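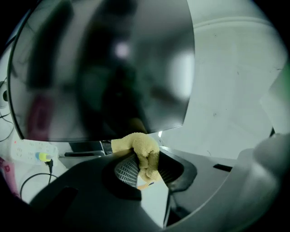
Serkico Office Services
Room safety checklist, shared workroom, second floor
Client: Omstead
Date of visit: Dec 28, 2019
Previous visit: November
Result: passed with comments

1. Doors and ways out

1.1 Doorway to the next room clear: Yes
1.2 Door opens fully without hitting furniture: Yes
1.3 Exit sign lit: Yes
1.4 Main walkway at least 36 inches wide: Yes, but see 3.1

2. Desks and screens

2.1 Desk stable, no loose legs: Yes
2.2 Monitors stand flat and do not tip when pushed lightly: Yes
2.3 Monitors set back from the desk edge: Partly
Comment: Two monitors share one desk back to back. The rear one was close to the edge in November and has been moved in by a hand's width. Move it in a little more if the cables allow.
2.4 Glare on screens: Comment
Glossy screens pick up the ceiling lights and anyone standing behind the user. Tilt the screen down or turn off the nearest row of lights. Users report tired eyes by late afternoon.
2.5 Screens wiped with a dry cloth, no spray: Yes
2.6 Laptops on a flat surface with vents open: Yes

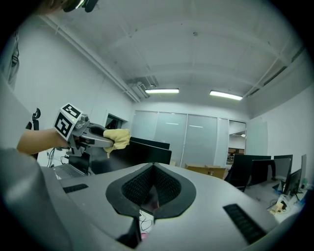
Desk with laptop and two monitors, boxes by the glass partition.

3. Floor and storage

3.1 Floor free of boxes: No
Comment: Cardboard boxes on the floor in front of the glass partition, flaps open. Same comment as last time. Flatten the empties and take them to the Kashindye loading door. Anything still in use goes on the shelves in the next room.
3.2 Cables off the floor: No
Comment: White cables on the floor. Tie them up or run them under a cover. Small items dropped among the cables should be picked up at the end of the day.
3.3 Shelves in next room not overloaded: Yes
3.4 Items over 62 inches high fixed to wall: N/A

4. Partition and lights

4.1 Glass panels free of cracks and chips: Yes
4.2 Metal frames tight: Yes
Comment: One screw was loose near the door end. Tightened during the visit.
4.3 Nothing heavy leaning on the glass: Yes
Keep it that way when the boxes are moved.
4.4 Ceiling lights working, both rooms: Yes

5. Power

5.1 Power strips rated for the load: Yes
Ciment strip under the desk, limit 2,000 watts. Highest reading during the visit was 1,206 watts with everything on.
5.2 No strip plugged into another strip: Yes
5.3 Cords free of cuts or tape repairs: Yes
5.4 Space heaters: None found

Actions

3.1 Boxes: clear within one week. Omstead.
3.2 Cables: tie up or cover within one week. Omstead.
2.3 Rear monitor: before next visit. Omstead.
2.4 Glare: try the lights first, then ask us for a quote on matte screen filters.

Send a short note to the Serkico desk when 3.1 and 3.2 are done. A return visit is not needed for these two items.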